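Keeping a White Tabletop White

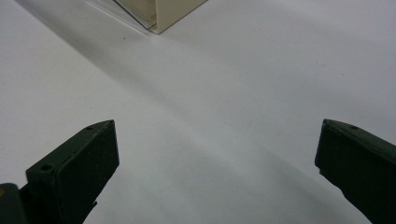
A white matte top with faint smudges, in uneven light.

A matte white table is beautiful in the shop, and then at home it shows every finger. I have one from Oler in my workroom in Ulstead and I use it every day, so I learned slowly what is good for it.

First, look at the surface from the side, with the lamp low. From straight above you will miss most of the gray marks. Do this in the evening, when the daylight does not confuse you.

For normal smudges take a soft cloth, warm water and 2 drops of dish soap in a bowl. Wring the cloth very well. Wipe in long straight lines from one edge to the other, then go over it again with clean water, and dry at once with a second cloth. If you let it dry alone, the soap makes a cloudy film — and you will think the table is still dirty.

Pencil marks go away with a white eraser. Do not press. For dried glue I put a damp cloth on the spot for 3 minutes and then push with an old plastic card, held flat.

Please do not use scouring powder or the rough side of the sponge. It polishes small places on the matte finish, and these shiny places stay forever.

Under tools with hard corners I lay a piece of felt, 40 cm wide. I wash it in March, together with the curtains.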